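Tue 10 September
By Marwan Dabbas

Sports Reporting, handout 2: The match report from a local ground

Last week we spoke about the notebook. Today we go to the report itself, the one that must be sent within the hour after the final whistle. Please bring your notes from Salline against Bloxham, we will use them in the second half of the class.

1. The first paragraph

The first paragraph gives the result, who decided it, and why the match mattered. It does not give the weather, unless the weather changed the play. Many of you began your draft with the kick-off, as if the reader wants to wait 70 minutes with you for the first goal. The reader of a local paper often knows the score already. She wants to know how it came.

Compare these two openings, both from student work:

"On Saturday Bloxham played at home to Salline in the semi-final of the county cup and there was a good crowd."

"A header in the last minutes put Bloxham women into their first county cup final and ended Salline's long unbeaten run."

The second one is also not perfect. "Long" is weak, and the writer had the exact length of the run in her notes. But an editor could print it.

2. The order of events

After the opening, you are free to leave the order of the clock. Take the moment which decided the match and tell it fully. Then go back and choose two or three other moments, no more. A missed penalty at 0-0 is worth a sentence. A missed penalty at 4-0 is usually not, but if the same player missed one in the last round too, then it is.

Verbs: shot, passed, headed, saved. Be careful with "slotted", "rifled" and "unleashed". One in a report is already enough. I have the same problem myself, because I learned much of my English from football commentary. 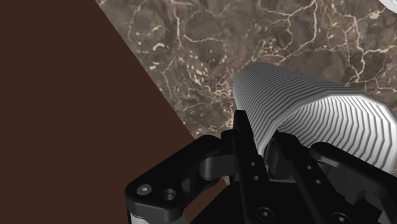 3. Quotations

Speak first to the player or coach who can explain the decisive moment. Ask a question that cannot be answered with yes or no. "How did you see the corner?" gives you more than "Were you pleased with the corner?"

Write down the words as they were said. You may leave out a repeated word or an "um", but you may not improve the sentence. If the grammar is very broken and it would make the speaker look foolish, use reported speech. Pauline Catterall, who will visit us in October to speak about covering women's football, has strong views on this and you may ask her then.

Put the strongest quotation high, after the second or third paragraph. Don't let it repeat what you have just written. This is a mistake I found in 5 drafts:

The captain was happy with the win. "I am happy with the win," she said.

4. Numbers

The official attendance was 1,054. Three of you wrote "over a thousand", and this is acceptable in the opening but the true number must come later. Check every figure with the club secretary or the match sheet, and not with the person sitting next to you. Ages, minutes and scores stay as figures. In other places, numbers under ten are written in words.

5. Length

The desk at the Nernia paper gave us a space of 477 words. If you send 600, somebody will cut it from the bottom, quickly, and your best detail may go. So put nothing in the last paragraph that you would be sorry to lose. The next fixture is a good thing to put there.

For next week

Rewrite your Salline and Bloxham report to the length above. Then read the Tendar report in the course folder and mark where the writer leaves the order of the clock and where he returns to it. Late work can be left in my pigeonhole, but please write your name on each page.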